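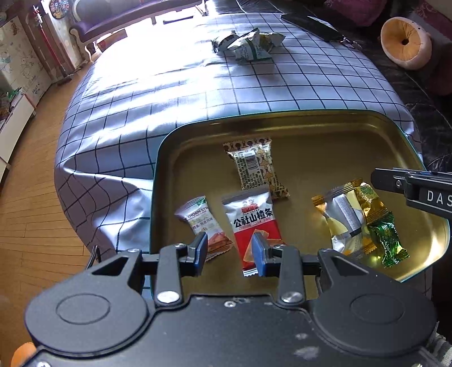
Rents in the Murico district rose again in the spring, but the lettings manager at Jundora, which looks after flats on both sides of the river, says the pace is easing and that tenants are starting to ask for more.

"We had a long stretch where anything went within a day or two of being listed," she says. "It takes longer now. People come back for a second viewing and they ask what the heating costs."

The firm manages 127 flats, most of them one and two-bedroom. Of those, 60 are in the Brinalis blocks near the station, where asking rents are £50 a month higher than they were last August. She had expected a bigger rise. Two landlords tried for more, and both brought the price down after a few weeks without an offer.

"I told them at the start what I thought it would fetch," she says. "An empty month costs you more than the difference. Some owners listen to that and some want to find out for themselves."

Renewals are a separate matter. Most of the tenants whose agreements ended this spring have stayed, usually on a small increase. She puts this down to the cost of moving, and to the shortage of larger flats nearby. Couples who would once have gone up a bedroom are staying where they are.

Asked whether landlords are selling up, she says a few are, though fewer than the talk would suggest. Jundora has lost nine flats to sales in the past year. Five went to people who meant to live in them and the rest to other landlords, who have kept them on the books.

"The ones who sold had mostly come to the end of a fixed mortgage," she says. "They looked at the new rate and did the sums. I can't argue with that."

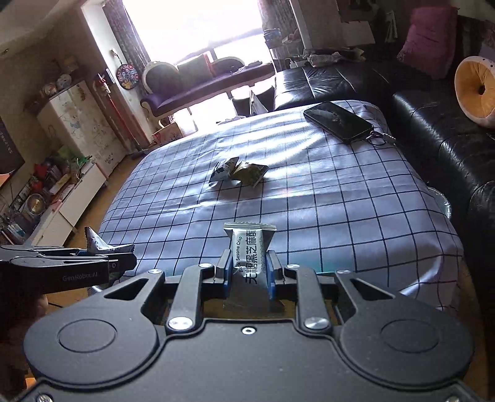 The McIntyre Road scheme

The new building on McIntyre Road will add to the supply when the first flats are handed over in August. She doubts it will make much difference to rents in the older streets, as the new flats are small and will be priced well above them.

"It might pull a few people out of Brinalis who want a lift and a newer kitchen," she says. "Then those flats come up and we let them again."

Her advice to tenants is to raise repairs before the renewal letter arrives and to put them in writing. For landlords, she suggests getting windows and boilers looked at over the summer, when tradesmen are easier to book. Her own next round of inspections begins on 19th June.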